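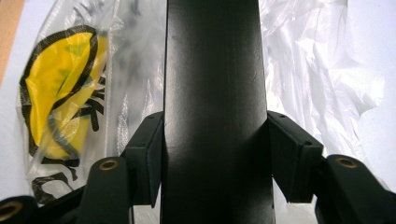 A reader in the Plullusero growing district wrote in after the July issue to ask why our cellar notes give total sulfur dioxide for every lot but almost never give the free figure, and whether the total is of any use to someone deciding when to bottle. It is of limited use. The total tells you whether the wine is within the legal limit. The free portion, read together with pH, tells you how well the wine is protected on the day of the test.

Free sulfur dioxide exists in more than one form. The molecular form does most of the work against yeast and bacteria, and its share falls quickly as pH rises. At pH 3.2 it makes up close to 4 percent of the free amount. At pH 3.8 it is near 1 percent. A white at the lower figure can be held at a moderate free level. A red at the higher figure would need several times as much for the same molecular value, and most winemakers accept a lower target for reds and watch them more closely.

The rest of the addition binds to acetaldehyde, sugars, pigments and other compounds. Wine from damaged fruit binds more. So does wine that had a slow or interrupted fermentation. For this reason a calculated addition should be checked by a second test after a few days, when binding has mostly settled.

The Graven cellar shared its records from last season's storage trial, which covered 54 barrels of one red lot in two rooms at the Sirnska site. Free sulfur dioxide was measured at each topping. Losses between toppings reached up to 13 parts per million in the warmer room, with the largest drops in barrels that had been opened most often for sampling. The cellar has since moved to a fixed sampling rotation, so that no barrel is opened twice between toppings.

Method matters when comparing results. Ripper titration is fast and cheap, but it tends to read high in reds, where pigments release bound sulfur dioxide during the test and the color hides the endpoint. Aeration-oxidation takes longer per sample and gives a more reliable number. Whichever is used, the method should be written next to the result. Two figures from two methods should not be plotted on the same line.

Beginning with the next issue, cellar notes will list free, total, pH and method for each lot. Members who send samples to the Siddiqui lab should mark the form "free and total" and fill the bottle to the top. Partly filled bottles will be tested, but the free result will be printed with a note.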